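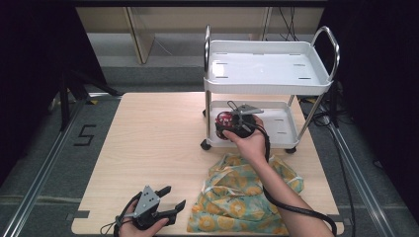

Gunhild Steinarsdóttir escreveu-me que uma figura reeditada não passa de uma mentira bem embalada, e que quem colecciona devia recusá-la por princípio. Discordo, e tento explicar porquê.

Compro bonecos articulados desde os 3 anos, se contarmos os que a minha avó pagava. A linha Skarnside, da Damgaard, saiu em 90 e desapareceu das lojas sem grande alarido. Um exemplar fechado custa hoje mais do que muita gente ganha numa semana. Quando a Nundier anunciou a reedição, com 2000 unidades e um preço de 60 euros, os fóruns encheram-se de queixas de quem tinha os originais na vitrina.

Percebo a irritação de quem pagou caro. Mas o valor de uma peça antiga está na idade dela, nas juntas gastas, no cartão amarelecido. A cópia nova traz a data impressa no pé e só engana quem não a vira ao contrário. O Petrică Furtună tem as duas versões do capitão lado a lado e diz que prefere mexer na nova. Eu faço o mesmo com as minhas.

O que me incomoda é outra coisa: a Nundier mudou o tecido das capas e não o escreveu em lado nenhum. Isso, sim, merecia protesto. Se em August vier a segunda série, como consta na feira de Clorkdale, espero que a ficha técnica venha completa. Compro na mesma, mas quero saber o que compro.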